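Table reset

A table reset is the clearing and wiping of a dining or kitchen table between uses, together with the decision about which items are allowed to stay on it. The term is used mostly in household advice writing and in some small restaurants. Older manuals simply call it clearing the table, and it is fair to ask whether the newer name describes anything new.

Origin of the term

The phrase is usually credited to Vija Ramanauskas, whose booklet Hemer set out a routine for shared kitchens. The booklet claims that a full reset takes two minutes. It does not say how large a table was used, how many people had eaten at it, or whether anything sticky had been spilled. Readers who tried the routine at home have reported longer times, though these reports are just as loosely recorded as the original claim.

A later edition, circulated under the title Sinby, dropped the figure and added a chapter on condiments. It kept the advice that a table be reset by 9 p.m., for which no grounds are given.

Paper waste

Most versions of the routine begin with paper: napkins, receipts, wrappers, notes. Paper is light and easily missed, particularly white paper on a pale surface, where a crumpled piece may show up only by its creases and the faint shadows in them. The usual instruction is to pick up all paper before any cloth touches the table. Wet paper tears and leaves lint, so the order makes sense, and it is one of the few points on which all the published versions agree.

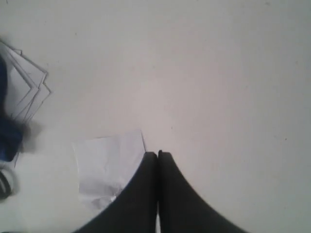

Surface and wiping

Pale tabletops are often recommended on the grounds that dirt shows. The argument is only partly convincing. Coffee and sauce do stand out on white, but flour, salt, sugar and dried milk do not, and a table that looks clean from a chair may feel gritty under the hand. Running a palm over the surface is a better test than looking at it.

Hemer calls for a damp cloth followed by a dry one. The Gulora method, a rival system with a small following, calls for 4 passes in alternating directions. Its supporters say this prevents streaks. No side-by-side comparison has been published, and streaks depend at least as much on how much soap is in the cloth. For ordinary crumbs, one pass with a well-wrung cloth is generally enough.

Items left standing

The main disagreement concerns condiments. Strict versions of the reset require an empty table. Looser ones allow a few things to stay out, typically salt, pepper and a bottle of soy sauce or vinegar. The strict rule is easy to remember but is widely ignored in homes where the same seasoning is used at every meal, and a rule that is ignored daily is hard to call a method.

Soy sauce is the item most often argued over. In the slim glass bottle with a narrow neck, it takes up little room and can be lifted with one hand.

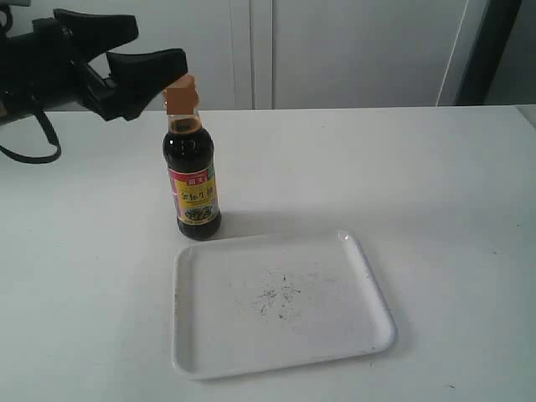 Opponents of leaving it out point to rings on the tabletop and to flavor loss at room temperature. Rings come from drips running down the outside and can be avoided by wiping the neck and base. Flavor loss is real but slow. Many makers suggest refrigeration after opening, and a household that finishes a bottle within 30 days or so is unlikely to notice much difference. A very dark sauce in clear glass also makes it difficult to judge color changes by eye, so taste and smell are more useful guides.

Criticism

The Furtună guide to small kitchens gives the table reset one paragraph and treats it as ordinary tidying with a label attached. Defenders reply that a named task is more likely to get done. That may be true in some households, but the evidence offered is anecdotal, and much of it comes from people already in the habit of clearing the table.

See also

Condiment storage
Dishcloth
Table setting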